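Dorine bring forward release of second series

Search this site Enter keyword Go 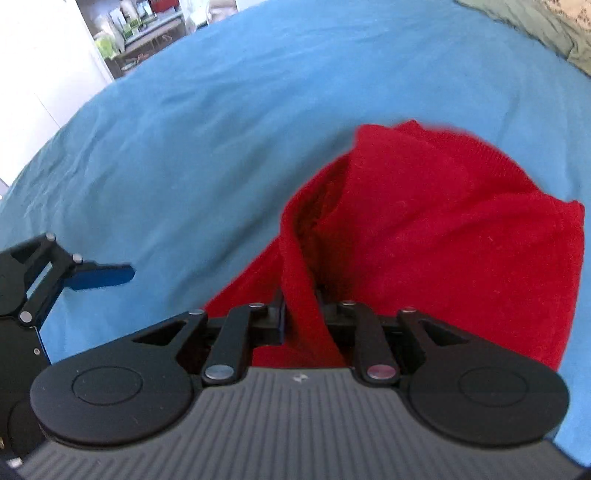

A red knit on blue fabric.

The makers of Dorine have brought forward the release of the second series, and all of the new episodes will now be out in August. They had been due at the end of the autumn.

Jalwood, the production company behind the drama, confirmed the change in a short statement on its website. It said editing had finished ahead of schedule and that there was no reason to hold the series back. The first two episodes will go up together at 9pm, with one a week after that.

The show follows a family who run a failing knitwear shop in the seaside town of Keskin. The first series ended with the shop shut and the eldest daughter on a ferry with the takings. It was made on a small budget and did modest business at first, but picked up viewers over the winter after repeats were shown in a late evening slot.

Rumours had been going round for some weeks that the second series had been dropped. They seem to have started with a post on a fan forum claiming that the sets had been broken up and the cast released from their contracts. The post was shared widely, and a petition to save the programme gathered 274 signatures before it was closed by the person who set it up.

Jalwood said the claim was wrong. The shop set was taken down in the spring, but only so that it could be moved to a larger studio, where filming carried on as planned. The company said all the main cast are back and that two new regular characters will join in the opening episode.

Episodes in the new run will be longer than before. The opener lasts 79 minutes, and the rest are just under an hour each. Jalwood said the extra time had been asked for by the writers, who wanted more room for the court case that runs through the middle of the series.

Most of the outdoor scenes were again shot on the coast, over 22 days. Bad weather cost the crew part of that time, and one storyline set on the pier was moved indoors – viewers of the first series may remember the same thing happening with the wedding.

The music has changed as well. The theme tune stays, but the rest of the score is by the folk group Jerar, who had one song in the first series. An album of the new music will be sold as a download from the day the first episodes go out, and a version on vinyl is planned for later in the year.

Reaction from fans has been mostly warm, though some are unhappy with the weekly pattern. The whole of the first series was released in one go, and several people on the forum said they would wait until the last episode was out before starting. Others were pleased to have the talking point back each week.

Jalwood would not be drawn on a third series. The statement said only that scripts had been "discussed" and that a decision would depend on how the new episodes are received. The company also declined to say whether the character of the grandmother, last seen leaving the hospital, will return.

A trailer is expected in the coming weeks. The first series is still available to watch in full, and a catch-up programme with clips and cast interviews will be shown the night before the new episodes arrive.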